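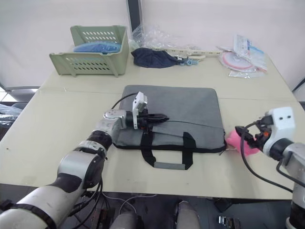 Home Datasets Tools Docs Contact

Search datasets Go

# Gadarlow Luggage Label Corpus

Text transcribed from the sewn-in care and contents labels of bags, sleeves and soft cases. It was put together for people working on label translation and fibre-name spelling.

## Contents

- `labels.csv` — 1,343 rows, one label per row
- `fibres.csv` — lookup table of fibre names and their accepted variants
- `notes.txt` — transcriber queries, mostly unresolved

Columns in `labels.csv` are `id`, `item_type`, `language`, `text`, `fibre_list` and `transcriber`. The file is UTF-8 with Unix line endings. Line breaks on the original label are kept as a pipe character.

## Transcription

Labels were typed by hand by Sieglinde Buschmann and Somkiat Kaewmanee. Spelling mistakes on the label are left as printed — "polyster" stays "polyster" in `text` and is corrected only in `fibre_list`. Washing symbols are not recorded. Where a label was too worn to read, the missing part is marked `[?]`.

A sample of 300 rows was typed by both people and compared. Differences were mainly capital letters and colour names.

## Known problems

- French accents are missing from 30 rows entered in May.
- `item_type` uses "sleeve" and "case" inconsistently.
- Version 2 renumbered the ids. Do not join it to the first release.

## Licence

Free to use and modify with credit to the Gadarlow project. Corrections are welcome as a patch against `labels.csv`.

Last updated 22nd July

Contact | © Gadarlow | Back to top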